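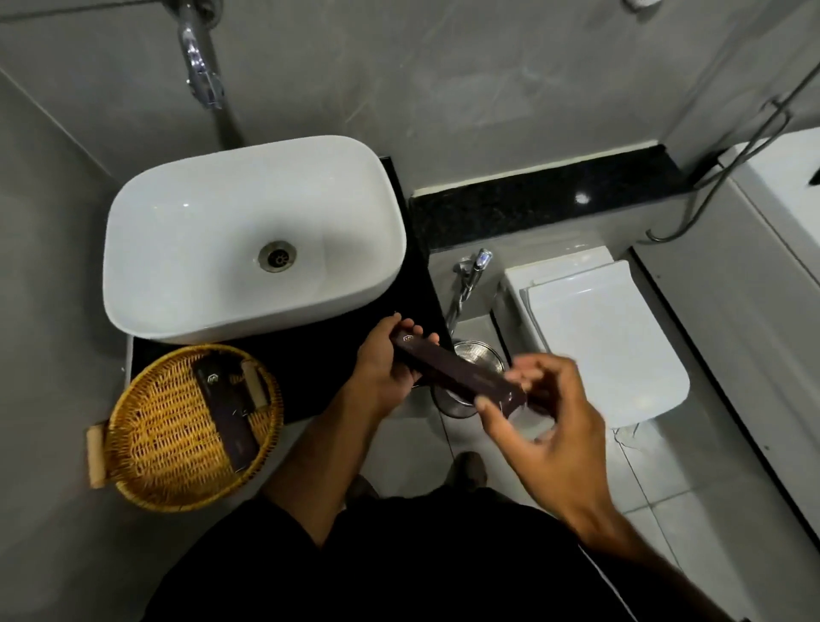
Service Notice: Frequently Asked Questions on Bathroom Restocking Faults

Last updated 2019-06-19

Griretti has suspended bathroom restocking by its Kaneko service robots at the Dundport property. Housekeeping staff are handling boxed items by hand until further notice. The questions below are those most often received from staff and residents.

What went wrong?

The robots released boxes before reaching the set-down point. In most cases the box fell to the floor. In three cases it struck a fixture, and one toilet lid had to be replaced. No injuries were reported.

How many deliveries were affected?

The service log shows 3,282 bathroom deliveries for the period under review. Of these, 27 ended in an early release.

What was the cause?

The grip sensor read a box as "placed" when its lid shifted under pressure. Boxes with a smooth, close-fitting lid were the most likely to set off the false reading. Glare from polished stone and chrome may also have played a part — this is still being tested at the Gerness workshop.

Are the robots still in use elsewhere in the building?

Yes. Corridor deliveries of linen continue as before. The robots may not enter a bathroom, even when the door has been left open.

How should staff handle boxes in the meantime?

Use both hands and keep one on the box while opening it. Keep baskets clear of the floor drain. Do not stand boxes on the edge of a sink counter.

What should I do if a robot enters a bathroom?

Press the red stop button on the rear panel and leave the room. Do not try to take an item from the gripper — it can close again without warning. Report the unit number to the service desk.

When will the robots return to this work?

No earlier than September. Each unit must first complete 50 test deliveries in a row without an early release.

Will residents be charged for damage?

No. Damage caused by a robot is repaired at Griretti's expense. Claims may be made at the service desk.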